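# Zwischenbericht Vorhaben Detholm — Arbeitspaket Software

Stand: Freitag, 2. September 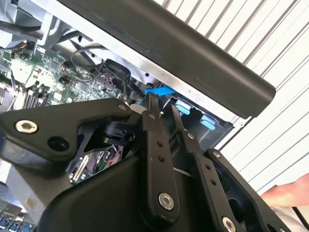
*Abb. 1: Fingerspitze des Greifers am blauen Hebel im geöffneten Gehäuse, Ansicht der Handgelenkkamera.*

## Anlass und Umfang

Dieser Bericht beschreibt den Stand der Software für die Demontage von Arbeitsplatzrechnern. Er behandelt die Wahrnehmung, die Bahnplanung und die Kraftregelung. Die mechanischen Arbeiten am Zerlegeplatz sind Gegenstand eines eigenen Berichts und werden hier nur erwähnt, soweit sie die Software betreffen.

Im letzten Bericht haben wir angekündigt, die Erkennung der Entriegelungen von festen Vorlagen auf ein gelerntes Verfahren umzustellen. Diese Umstellung ist abgeschlossen. Die Regelung beim Kontakt mit dem Hebel ist dagegen noch nicht in dem Zustand, den wir uns vorgenommen hatten.

## Wahrnehmung

Das Modul Wurel sucht im Kamerabild nach Hebeln und Laschen, die ohne Werkzeug bewegt werden können. In vielen Gehäusen sind diese Teile farbig, häufig blau, und das hilft bei der ersten Auswahl der Bildbereiche. Die Farbe alleine genügt aber nicht. Auch USB-Buchsen können blau sein, und in der früheren Version wurden sie mehrmals als Lasche gemeldet. Wurel bewertet deshalb zusätzlich die Form und die Lage des Teils zur umgebenden Blechkante.

Für das Training wurden 4000 Bilder von Hand markiert. Dabei haben wir für dunkelblaue Hebel und hellblaue Laschen getrennte Klassen angelegt, weil sie auf verschiedene Art betätigt werden. Die Trennung hat die Markierung verlangsamt, wir halten sie aber weiterhin für richtig.

Noch offen sind Reflexionen auf dem hellen Blech. Wenn hinter dem Gehäuse eine stark beleuchtete Fläche liegt, regelt die Kamera die Belichtung herunter, und die Teile im Inneren verlieren Kontrast. Wir berechnen die Belichtung nun nur noch aus dem Bereich des Gehäuses. Die Änderung ist im Entwicklungszweig, jedoch noch nicht in der Version für den Dauerbetrieb.

## Bahnplanung

Der Planer erhält von Wurel die Position der Entriegelung und eine geschätzte Richtung der Bewegung. Daraus bildet er eine Anfahrt, bei welcher die Finger zwischen Kabeln und Gehäuserahmen hindurch geführt werden. Die schmalen Finger sind dafür gut geeignet. Das Greifergehäuse benötigt hingegen viel Raum, und bei schräg liegenden Rechnern findet der Planer manchmal keine gültige Lösung, obwohl eine vorhanden wäre.

Wir haben zwei Änderungen vorgenommen:

- Das Kollisionsmodell des Greifers besteht jetzt aus einzelnen Körpern für Gehäuse, Seitenplatten und Finger. Vorher war es eine gemeinsame Hülle, die zu groß war.
- Kabel werden als weiche Hindernisse behandelt. Eine leichte Berührung ist erlaubt, ein Durchfahren nicht.

Die Rechenzeit für eine Anfahrt ist auf 2 Sekunden begrenzt. Findet der Planer in dieser Zeit keinen Weg, so wird der Schritt an die Bedienperson übergeben. Diese Übergabe funktioniert zuverlässig, sie kommt aber noch öfter vor, als es für den späteren Betrieb vertretbar ist.

## Kraftregelung

Beim Aufsetzen der Fingerspitze auf einen Hebel wechselt die Steuerung von der Positions- zur Kraftregelung. Der Grenzwert ist auf 20 N eingestellt. Bei einigen Hebeln erfolgt der Wechsel zu spät, und die Spitze rutscht zur Seite ab — besonders dann, wenn der Hebel nicht senkrecht getroffen wird. Die Ursache liegt nach unserer Auswertung in der Filterung des Kraftsignals. Eine kürzere Filterzeit verbessert das Verhalten, führt jedoch zu Fehlauslösungen während der Anfahrt.

Das Teilprojekt Zinov hat uns dafür eine Protokollschnittstelle geliefert. Mit ihr lassen sich Kraftsignal, Gelenkstellung und Kamerabild mit gemeinsamer Zeitbasis aufzeichnen. Die Auswertung eines Fehlversuchs dauert nun 10 Minuten; früher mussten die Dateien von Hand zugeordnet werden.

## Abweichungen vom Plan

Der automatische Wechsel zwischen Hebel und Laschen in einem Durchlauf war für diesen Zeitraum vorgesehen und ist nicht fertig. Die Einzelschritte sind vorhanden, die Ablaufsteuerung dazwischen fehlt. Wir bitten, diesen Meilenstein auf Oktober zu verschieben. Zusätzliche Mittel werden dafür nicht beantragt.

## Nächste Schritte

1. Übernahme der neuen Belichtungsregelung in die Betriebsversion.
2. Umschaltbare Filterzeit für Anfahrt und Kontakt, danach Wiederholung der Versuchsreihe mit schrägem Auftreffen.
3. Ablaufsteuerung für mehrere Entriegelungen im selben Gehäuse.
4. Abstimmung mit der Firma Petrauskas über das Datenformat für die Gehäusetypen. Ein Entwurf liegt dort zur Durchsicht, die Antwort steht noch aus.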